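Workshop notebook, Asero line, packing and textile side
Apr 1, 2025

Started the morning with the folding cell. The Varker controller lost its settings again over night, so first hour was only typing them back in from the paper list. I have asked that we keep the list in the red binder and not on the wall, the tape does not hold.

Count from the cell at the end of the early shift: 1,473 pieces. The people at the manual table say it feels like less work in the arms but more work in the head. I write it here because it came from several of them and I heard it with nearly the same words. Before, you folded and you could talk. Now you watch for the one piece which goes in crooked, and when you talk you miss it.

Changes agreed with the shift:
- the watching place is changed every 2 hours, also when it is quiet
- the stop button can be pressed by everybody, no need to ask first
- rejected pieces go back to the manual table, they are not thrown in the cell a second time

The third point was a surprise for me. I thought people would prefer to try again with the machine. But the manual table wants them, they say these are the interesting ones - wrong seam, sleeve inside out, a towel that got twisted. I think it is also that they want to keep the hand for it.

Thin cloth is still the problem. With the heavy towels from Lazarević the cell is good, with light cotton it picks two layers or none. I tried lower pressure and then slower approach. Slower approach is better but then we are under 800 per half shift, and Umano will say this is not what was planned. To be discussed. My opinion is that the thin cloth should stay by hand until July and we do not promise anything before.

Training: 16 persons are on the list for the short course (start, stop, clear a jam, write the log). The course is in working time. Two of the older colleagues asked if the course is a test. I said it is not, and I would like that the sheet says so too, in the first line.

Also the job names. On the new plan the folders are called "cell attendants". I do not like it and they do not like it. Ask if the old name can stay.
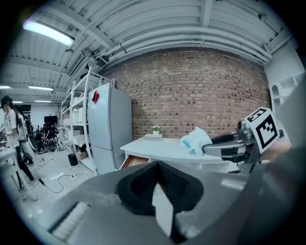 Who decides which pieces go to the machine and which stay with the people?
The shift decides it in the morning, from the delivery sheet. Heavy and square goes to the cell, thin or sewn in a strange way goes to the table. If the delivery is mixed, it is sorted at the table first, and the sorting time is written in the log as work, same as folding.

Open for next time:
- backup of the Varker settings on a stick, not only on paper
- second chair at the watching place, the present one is too low
- send the thin cloth results to Umano, with the slow runs included
- the noise near the outfeed, measure it with the cell full and with the cell stopped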